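GARKMONT, June 24, 2022

# Garkmont Regional Airport to Open Short-Haul Cargo Building at Mullside Road

Garkmont Regional Airport will open its new short-haul cargo building to shippers next month. The building stands on the Mullside Road side of the field, on a 71-acre parcel the airport has owned for many years and used mostly for hay and overflow parking. It replaces the freight counter in the old passenger terminal, which will close on the day the new building opens.

The new building has a truck court on the south side and direct access to the north apron through a controlled gate. The apron is 400 feet deep and was repaved in April. It can be used by the turboprop freighters that already serve Garkmont and by regional jets in cargo layout.

"Shippers have been carrying boxes through the same doors as vacation travelers," said Tobiloba Onuoha, airport director. "They will now have their own road, their own parking and their own hours. The passenger side gets its curb back in the morning, when it needs it most."

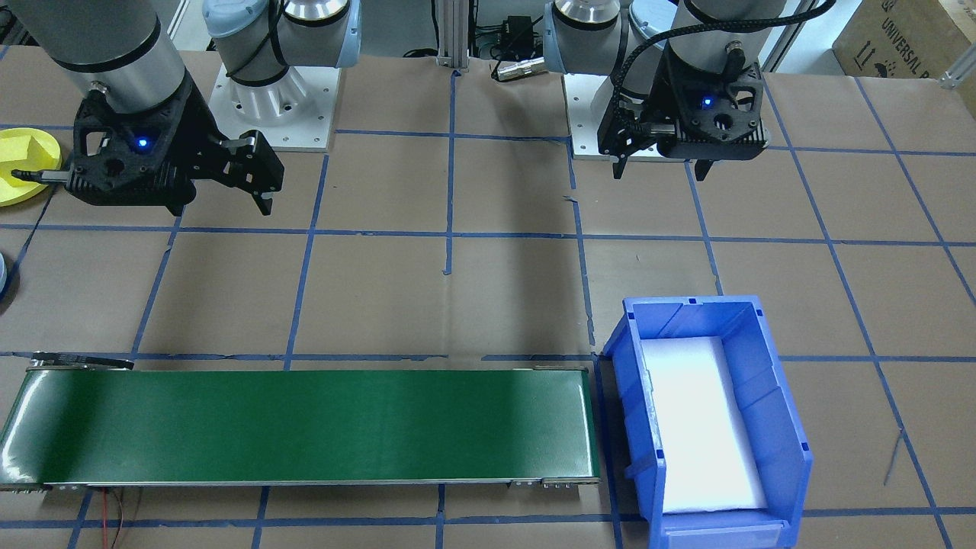

Lammers, the ground handling company that has worked at Garkmont under a series of one-year permits, has signed a lease for the larger part of the floor. The company will run acceptance, weighing, screening and ramp loading. The remaining floor space is divided into small bays that can be rented by the month. Terms for those bays are available from the airport properties office.

Rainer Ostermann, station manager for Lammers, said most of the freight handled at Garkmont is light and urgent. Machine parts, lab samples, dental work, printed matter and seed make up much of the daily volume. Very little of it moves on full-size pallets.

"We built the floor plan for the small box," Ostermann said. "The pallet lanes are there when we need them, but the counter, the scales and the shelving come first."

## Hours and cutoffs

The acceptance counter will be staffed from 5 a.m. until 10 p.m. The cutoff for the evening departure moves from 90 minutes to one hour before the scheduled time. Shipments that need special handling, including live animals and dry ice, keep the present cutoff and must be booked the day before. Human remains will continue to be received at a separate entrance, by appointment only.

Pickup works as it does now. The person collecting a shipment needs a government-issued photo ID and the air waybill number. Companies that collect every day can register up to two drivers for each account.

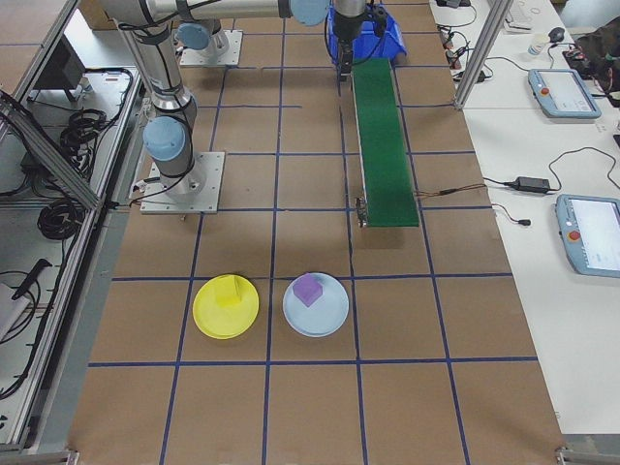
Booking will move to Gisa, the scheduling system the airport already uses for gate and apron assignments. Account holders will receive a login by email. Shippers without an account can still book by phone or at the counter, and there is no added charge for doing so. Paper waybills will be accepted through the end of the year.

Liam Kinsella, who oversees airfield operations, said that having both sides of the field on the same schedule will cut down on aircraft waiting with engines running while a truck is found. Under the old arrangement, ramp crews learned of a late freighter by radio and passed the news to the counter by telephone.

## Road access

Trucks should use the Mullside Road entrance. The turn from Terminal Drive will be closed to vehicles over 26 feet once the building is open, and signs will be changed over during the week before. The county has added a left-turn lane for northbound traffic. Drivers coming from the interstate should be aware that some navigation services still show the old farm gate, which is locked.

Employee parking is on the west side of the building. The airport shuttle will stop there on every second loop.
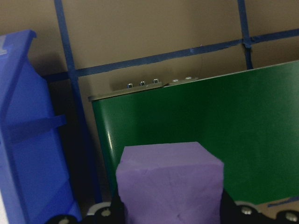 The project cost came in at 98 percent of the approved budget. Money came from the airport's capital reserve and a state freight grant. No passenger fees were used. Friederike Schwerdtfeger, the airport's finance manager, said the unspent portion will go back to the reserve and is expected to pay for fencing along the east drainage ditch.

Rent from the cargo building will be reported as a separate line in the airport's annual statement. 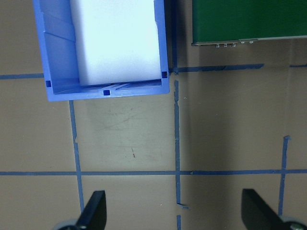 Packing rules for the small-parcel service will change with the move. Items may be sent in reusable bins as well as cartons, as long as the bin closes and can be sealed for travel. Fragile goods need padding that takes up most of the space inside. Loose paper fill will not be accepted for glass or instruments. Labels go on the lid and on one long side, and old labels must be removed or fully covered.

Pascal Hellwig, customer service lead for Lammers, will hold walk-in sessions at the present counter for shippers with questions about packing, booking or account transfers. Session times will be posted at the counter and on the airport website.

Garkmont Regional Airport serves scheduled passenger, charter, cargo and general aviation traffic.

**Media contact:** Office of the Director, Garkmont Regional Airport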